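Tratier T2 Bench Arm and Two-Finger Gripper

Product code: TR-469
In stock at our Galindo warehouse
Listing updated 02/10/2019

Hi, Tayla McKinnon here. I write up the automation gear for the Trernavska catalogue, and I get to play with it first, which is a pretty good deal. People ring me about this arm more than anything else we carry, and the question is nearly always the same: can it do a real job in my shop yet, or is it a very expensive way to pick up a block and put it down again? So I'll try to answer that properly before you get to the spec list.

Short version: it can do some jobs, on a good day, if you set the bench up for it. I've had a T2 going since August and my favourite bits of work for it are the boring ones. Sorting screws into trays (it's lovely at this). Moving finished boards from the bench to a rack. Holding something steady while I've got both hands busy with a soldering iron. It doesn't get sore wrists and it doesn't wander off to make a cuppa.

Where it gets interesting is computer repair and refurbishing, and that's the trade most of our buyers come from. Think about what's in a basic rebuild. Side panel off, memory out, cooler off, processor out, clean everything, then the lot goes back in the other way round. Some of those steps are easy for a machine and some are a nightmare, and they're not always the ones you'd guess.

Processors are a good test, because the part itself is friendly. It's square, it's stiff, and it has a flat metal lid. The fingers on the T2 close on two sides of it and you don't need a suction cup. What you do need is patience, because a Xeon has to go down flat and square over a socket full of very fine contacts, and those contacts don't forgive anybody.
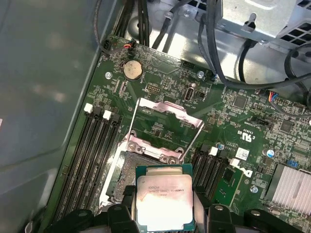 So I run that last little stretch at the slowest speed setting and keep my hand near the stop button. Lining up over the socket is fine. Letting go is the part I fuss over – if one finger opens a hair before the other, the chip can twist on its way down. The softer fingertip pads help a lot there and I'd add them to any order for board work.

Now the load plate and its lever, that's still my job. The arm can push on a lever, sure, but it can't feel the difference between normal resistance and something being wrong the way your thumb can. Same with little fan plugs and front panel wires. Loose cables are hopeless, really! They flop about, they get behind things, and no two machines have them in the same spot. I had one afternoon where I spent almost 75 minutes teaching it to move a single cable out of the way, and then I just did it with my finger.

And the house? I get asked this at least once a week. Can it fold the washing, can it empty the dishwasher. I took mine home over a long weekend to find out. It'll put forks in a drawer if the forks are laid out neatly first, by you, so you can see the problem. Towels, no. Ask me again in a few years.

What's in the box
Tratier T2 arm with bench clamp
Two-finger gripper, black
Wrist camera and mounting bracket
Control box with stop button
4 spare fingertip pads, standard
Power lead and printed setup guide

Goes well with
Lokirier soft fingertip pads, set of 4
Lokirier parts tray, antistatic, 11 compartments
Trernavska bench mat, grey

Before you order, measure your bench. The clamp wants a solid edge and it won't be happy on a folding table. If you're working on boards, earth the bench and yourself the same as you would without an arm in the picture. Send me a note through the enquiry form with the job you've got in mind and I'll tell you whether I'd try it. If it's mostly cables, I'll probably talk you out of it.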